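Chapter 6
Watching the Game: Broadcasts, Crowds, and Attention

A football game on television runs for more than three hours, but the ball is in play for only a small part of that time. The rest is filled with replays, commercials, sideline shots, and talk. This chapter looks at what viewers do with that time, and at how broadcasters try to hold them when the score is lopsided.

We begin with the crowd in the stadium. The Fodwood survey, carried out in April over 2 home games, collected answers from 3860 ticket holders. Nearly half said they had looked at a phone during a live play.

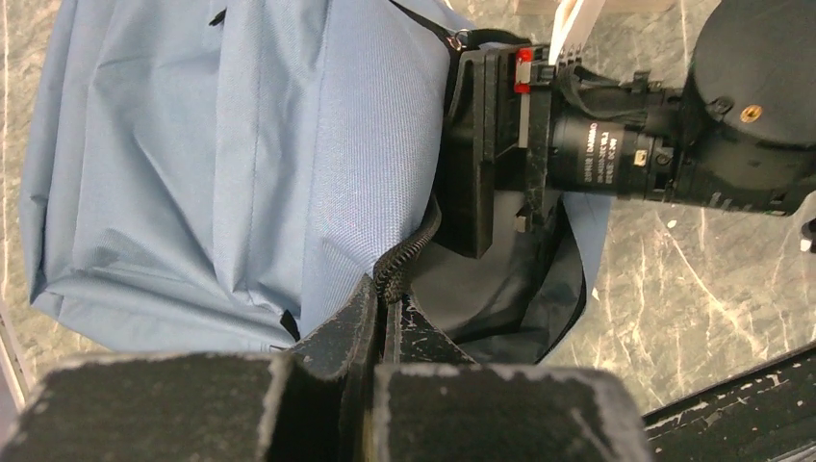
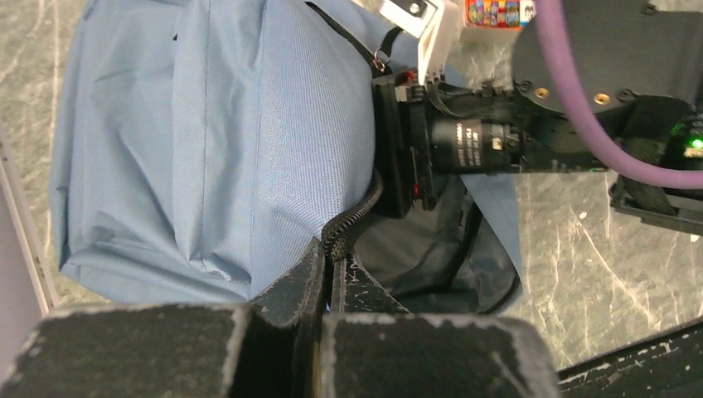
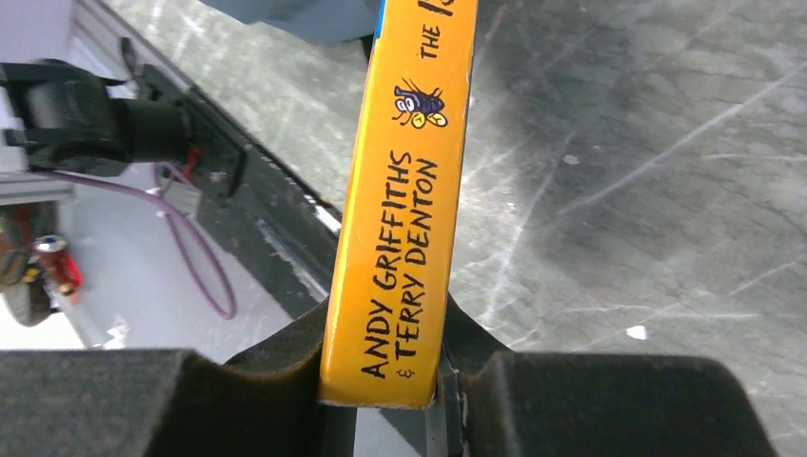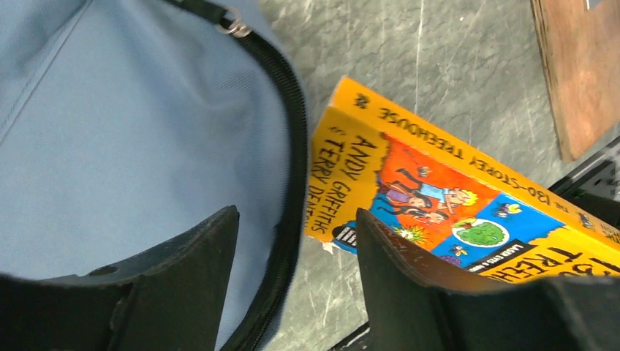
Attention at a game depends partly on what people bring with them. The survey asked families to list the items they carried through the gate, and children's reading came up more often than the authors expected. A paperback like the yellow one with Andy Griffiths and Terry Denton on its spine takes up little room in a backpack, and a child may open it well before halftime. Parents in the survey did not count this as losing interest in the game.

Section 6.1 covers the pace of play. Section 6.2 turns to the announcers and uses the Chidiac method to code 11 recorded telecasts. Before reading on, write down the last game you watched from start to finish and what kept you watching. You will need your notes for the exercise at the end of Section 6.2.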